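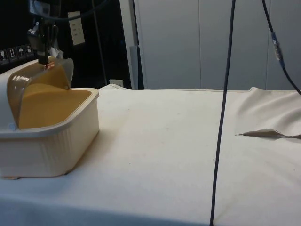 Ribbed bin, amber lid, left side of the table.

Ticket 3070 — sourdough going mouldy by day three
Status: open (again)

Right, picking this up where I left off in November. Loaves from the Tudari starter are still growing green spots on the cut face, and I've now binned more bread than I've toasted. The recipe is 900 g strong white, same as always, baked until the bottom sounds hollow.

First thing I tried was cooling for longer. I'd been putting loaves away after 50 minutes because I'm impatient! Left one overnight on the rack instead. Better crust, same mould, just a day later.
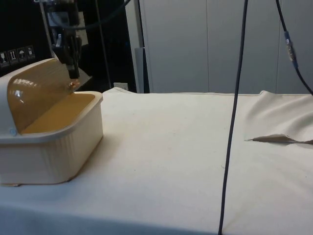 Lid up and back.

Next was vinegar. Agathe Lacroix swears by a wipe round with white vinegar and then 15 minutes of fresh air, so I did that between every loaf (the kitchen smelled like a chip shop). That got me to day five, which I was very pleased with until the next loaf went at day three again.
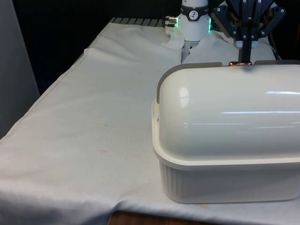
White domed lid, small copper-coloured handle on top.

2026-07-01 — swapped flour, in case it was the Mathebula wholemeal I'd been dusting with. No change at all. Then I put half a loaf in a cotton bag and half in the bread box, same bake, same knife. 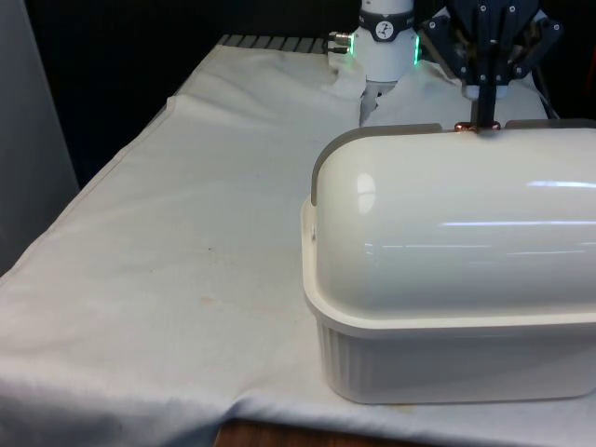

The bag half went hard as a brick but stayed clean, so I'm fairly sure it's trapped damp. Next test is a folded tea towel under the loaf, changed daily. If that fails I'll slice and freeze the lot and stop moaning. Leaving this open till then.

Comments (3)

Nadège Guillot: Are you storing it cut side down? Mine lasts longer on the board.

Agathe Lacroix: Did you do the crumbs in the corners as well?

Koltthorpe: Same trouble with rye, following this one.

Search tickets Go

Contact Flostis help desk | © Flostis | Back to top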